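Ok so a few of you asked what I do with my evenings now. Short thread about robotics club!

Our project this term is dishes. We have a two-armed robot called Vida and a kitchen sink, and by 8th July she has to put 5 plates in a rack with no help from us. We've got 2 so far.

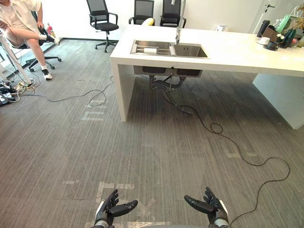

Ákos Lengyel is our team lead and he has one rule, which is that you do NOT touch the code after dinner. I've broken it twice. Both times Vida waved at the faucet for a while (kind of cute) and I had to roll everything back.

Most of the work is practice runs. We've logged almost 2,000 since January and I still get nervous every time the fingers close on a plate. Plates are so much harder than mugs, you guys. Thin rim, nowhere obvious to hold, and if your angle's a little bit wrong it just slides.

Last night I got to be the one on the stop button, so I basically held my breath the whole time!!
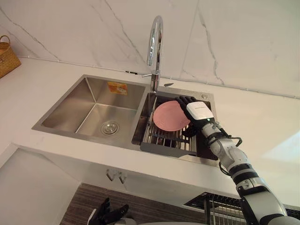 Vida with the pink plate at the rack

Next up is the left hand, which needs to start pulling its weight. Will post more when we get to plate 3.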